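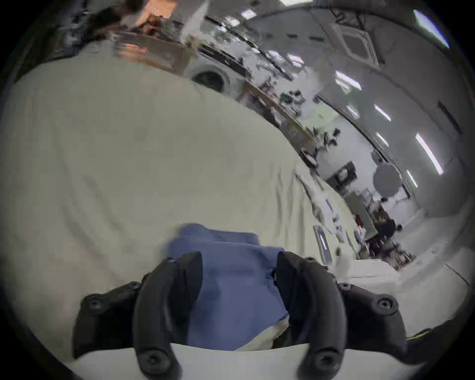 One owner asked us whether the sensors can go on the caravan before the display has been wired in. They can, but the display has to be powered before any sensor will pair, so most people find it easier to do the display first and leave the wheels until last.

4. Setting up the Jisar tyre pressure monitor

4.1 Before you start

The kit suits a tow vehicle and a single or tandem axle caravan. You will need a tyre gauge you trust, the supplied sensor spanner and the tyre pressures you normally tow with. Set all tyres to those pressures while they are cold. A tyre is cold when the vehicle has been parked for three hours or more, out of direct sun.

Caution: Do not fit the sensors to cracked or perished rubber valve stems. The extra weight can work a weak stem loose. Have the stems replaced with metal ones first.

4.2 Mounting and powering the display

1. Choose a spot on the dash where the display does not block your view of the road or sit over an airbag cover.

2. Wipe the area with the alcohol pad from the kit and let it dry.

3. Peel the backing from the mount and press it down firmly for a full minute. Leave it overnight before hanging the display on it.

4. Plug the power lead into a 12-volt socket that turns off with the ignition.

5. Turn the ignition on. The display shows the word TOMAR, then a row of dashes for each wheel position. TOMAR is the name of the display software and needs no action from you.

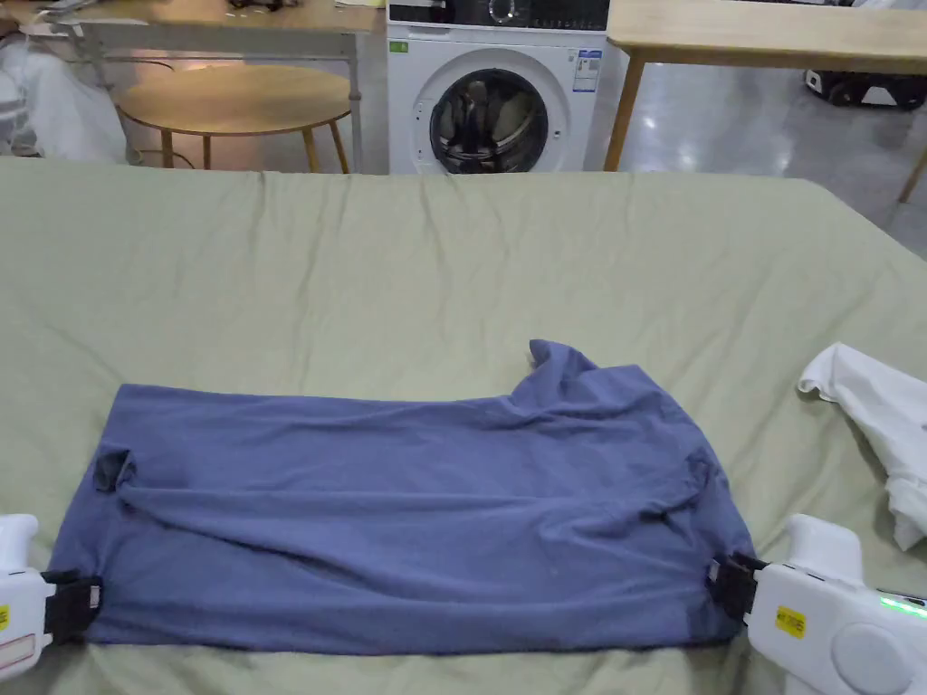

If the dashes do not appear within a minute, unplug the lead, check the fuse in the plug and try again. Some vehicles cut power to the socket when the engine starts. The display will restart when that happens and no settings are lost.

4.3 Pairing the sensors

Each sensor is marked with its wheel position. Keep to the marked positions, even if you are fitting only some of them.

1. Hold the SET button until the left front wheel flashes.

2. Remove the valve cap and thread the matching lock nut all the way down the stem.

3. Screw the sensor on by hand until the hissing stops. Do not use pliers.

4. Wait for one long beep. The pressure replaces the dashes.

5. Wind the lock nut up against the sensor and nip it with the spanner.

6. Press the right arrow to move to the next wheel and repeat.

Note: If the hissing does not stop, take the sensor off and check that its rubber seal is sitting flat. Spare seals are in the lid of the box. 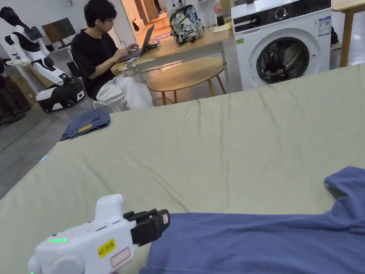 A caravan owner from Bivthorpe reported that the rear axle sensors paired without trouble in the driveway and then dropped out on the highway. The fix was the Filtuneck repeater, which is sold separately and picks up the signal partway along the van. We suggest it for any caravan with a steel chassis and front toolbox.

4.4 Setting the alarms

The display leaves the factory with a low alarm of 219 kPa on the tow vehicle. The caravan wheels have no factory setting and stay silent until you enter one.

1. Hold SET and the left arrow together until LO appears.

2. Use the arrows to choose the low alarm for each axle, then press SET to store it.

3. When HI appears, do the same for the high alarm.

For a caravan tyre run at 449 kPa cold, a high alarm of 531 kPa leaves room for the normal rise on a warm day. Never set an alarm above the maximum pressure on the tyre sidewall.

4. Set the temperature alarm last. Leave it at 63 degrees unless your tyre supplier tells you otherwise.

Caution: If an alarm sounds while you are driving, slow down gently and pull over where it is safe. Do not let air out of a hot tyre to silence the high alarm – the tyre will be underinflated once it cools.
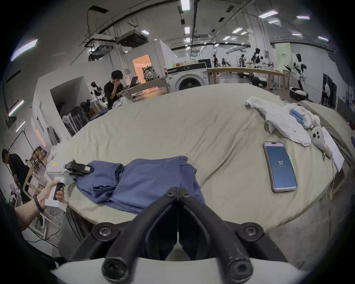 4.5 Checking your work

1. Brush soapy water over each sensor and stem. Bubbles mean a leak.

2. Drive a short loop near home with the van on, and check that every wheel shows a reading.

3. Stop and feel that each lock nut is still tight.

4. Compare the readings with your gauge the next morning. A small difference is normal. If one wheel is well out from the others, swap that sensor's battery (see section 6) and pair it again.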